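Household cloth

A household cloth is a piece of absorbent fabric used for wiping, drying and dusting. Common types are woven cotton, looped terry and split-fibre knits. Terry holds water in loops that stand up from the ground weave; a longer loop takes up more but dries more slowly.

Cloths are often sold in plain strong colours such as green, so that one colour can be kept to one room. After use a cloth is shaken out and hung open. Left crumpled, it stays damp where layers overlap - the inner folds are the last to dry.

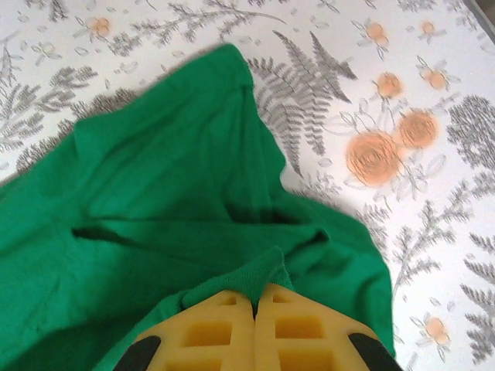
Peiyu Hou disputes the usual advice on folding, arguing that a cloth folded in quarters wears along the same creases and should be rolled or stored flat. Makers differ on this point. The Vamamside range is supplied rolled, while Gelside cloths are packed in quarters, 20 to a bundle.

Fabric softener coats the fibres and reduces absorbency. Loops pulled out by rough surfaces are trimmed level with scissors, as tugging them opens a run in the pile.

See also: Dishcloth; Tea towel; Terry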